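Visiting Wotia Park with grandparents and a four-year-old: one day or two?

Posted in Theme Parks and Days Out

privia_mom

Hi everyone! I've been reading this board for weeks and finally made an account, so please be gentle with me. We're driving down from Privia in January with my parents (both in their seventies, my dad has a bad knee) and our little girl, who is four and completely in love with anything that spins. We want to do Wotia Park, and I can't decide between the one-day ticket and the two-day one. The two-day is $141 more for our whole group, which I could live with if we'd really use it, but I keep picturing everybody worn out by lunch on day two and wanting the hotel pool.

My other worry is the new Vida Harbor section. Is there enough in there for a four-year-old, or is it all big coasters? And does anybody know whether the boat between the front gate and the harbor takes wheelchairs? We may rent one for Dad even though he says he doesn't need it. Thank you so much in advance!

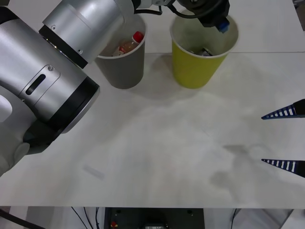
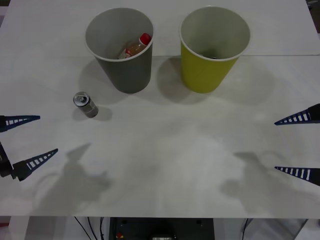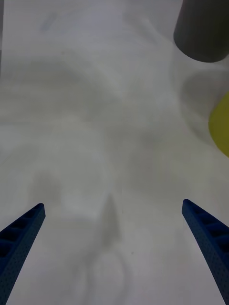 Oh, and one more thing I forgot: we're staying at the Trona Inn, if that changes anybody's advice. They told me on the phone that there's a shuttle but the lady wasn't sure how often it runs in winter.

lanternparade

Welcome! You've picked a lovely time to go. We went last January with my mother-in-law and two small kids, and I'd say get the two days and don't feel guilty about it. With grandparents along, everything takes longer than you think (the bathrooms, the snacks, the sitting down, the finding of the sunglasses) and it's so much nicer when you aren't trying to squeeze it all in. We did the old side of the park the first day, went back for a long nap, and came out again at 6 for the lights. Then Vida Harbor the next morning, and we were done by lunch and in the pool by two!

For your daughter, the harbor has a teacup-type ride with little tugboats, and mine rode it until I felt ill just watching. There's also a slow carousel right behind the bakery. The coasters are all at the far end, so you can have a full morning there and never go near them. The height rule on the small one is 42 inches, I think, but please check that at the gate.

The boat does take wheelchairs. There's a ramp on the left side of the dock and the crew was very kind to us. Rent the chair at the front gate as soon as you get in. By 11 there were none left on our first day, and my mother-in-law spent a good deal of time on benches.

tilt_a_whirl_tom

One day is plenty in winter. We had 14 rides done before 3. Skip the harbor restaurant, it's overpriced.

secondbreakfast

I'm somewhere between the two. If your dad's knee is the main thing, look at the late-entry ticket for the second day. It lets you in from 2 in the afternoon and it was a good bit cheaper when we bought ours, though you have to ask for it at the window and I never did find it on the website. That way everyone gets a slow morning.

As for the Trona Inn, we've stayed there twice and like it very much. The shuttle ran every hour in the off season, and the last one back left before the lights were over, which meant a cab for us. If you're driving down anyway, I'd just take your own car and park in the small lot by the east gate. It's a shorter walk than the big lot and you come in right next to the wheelchair desk. Bring a warm layer for the boat too, the wind off that lake goes right through you. Have a wonderful trip, and do come back and tell us how she liked the tugboats!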